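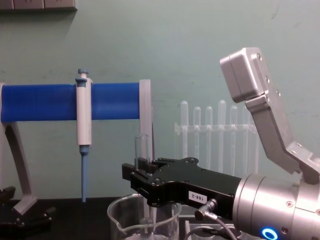
How do you teach a robot to do a science experiment?

I work in a lab called Filtano, and I get asked this by kids all the time. My favorite answer is: the same way you learned to pour your own milk! Somebody shows you, you try it, you spill, you try again.

Our robot is named Alach. Its hand is called a gripper, and it has fingers that squeeze together like a clothespin. Holding a glass test tube sounds easy, right? But glass is see-through, so it's really tricky for a robot to spot (think of birds that bump into clean windows). Squeeze too hard and crack! Squeeze too softly and the tube slides right out.

So we did a test, and I got to help plan it. First, people moved the robot through the job of lifting a tube and holding it over a beaker, again and again. Each turn gets saved, and we call it a demonstration. We gave Alach 200 of those and then let it try 30 times by itself. It got 2 right. Two! I was pretty grumpy at lunch that day.

Then we went back and made more demonstrations, until we had 500. We also mixed things up this time. We moved the beaker a little, or turned the lights down, or started the arm from a funny spot. When Alach took the same test again, it got most of them right, and I did a little dance next to the sink.

Was it the extra practice that helped, or the mixing up? Good question, and we don't know yet! We changed both things at once, so we can't tell them apart. Next we'll try 500 demonstrations with the beaker always in the same place and the lights always on, and compare.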